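Notes on Furnishing a Rented Flat

The tenancy at Gwilliam Court commenced in February, and the present entry sets out the approach taken to furnishing it. Readers who wrote in after the previous entry on deposits asked chiefly about cost, and that matter is dealt with first.

A total of £476 was spent. Of this, £104 went on a bed base bought second-hand through the residents' board at Valtholm, and £105 on delivery and the removal of packaging. The delivery charge was higher than expected. It is recommended that prospective buyers obtain the full price in writing before they agree to a date.

Larger items should be measured twice, and the stairwell once. The author neglected the stairwell. A bookcase was returned to the seller on Monday, and the refund remains outstanding.
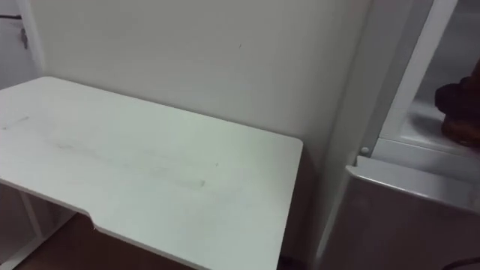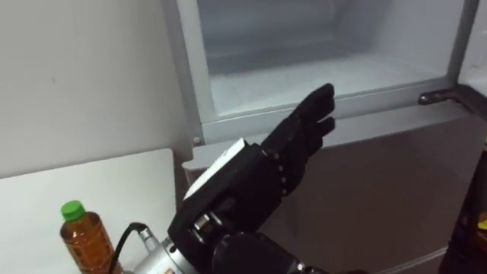
Desk top (first picture) and fridge-freezer (second picture).

On the subject of second-hand goods, marks on a surface were not treated as grounds for refusal. Loose joints, missing fixings and any smell of damp were. Kuo-hua Au, who let the previous flat to the author, advised keeping all receipts in one envelope with the inventory, and this has been done.

Curtains have yet to be chosen. Three samples in a heavy cotton are hanging in the bedroom, and the darkest keeps out the street lamp best. A further entry will cover the lease itself, including the clause on picture hooks, once the agent has replied.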